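The trouble at Wurnik began with a stop button that stopped one arm. An operator hit it in April, and the other arm kept moving for four seconds. The incident log gives this a single line – "resolved, restart."

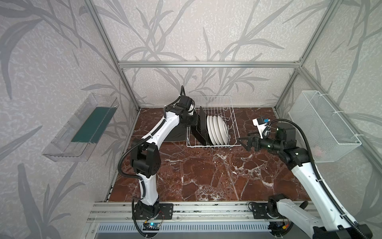
Inês Morais, who audits cells like these, wasn't satisfied. She asked for the wiring record and got a sales brochure. Wurnik says a patch has since passed 1187 cycles. Maybe so. The stop was pressed in 17 of them, and the company won't say which arm was moving.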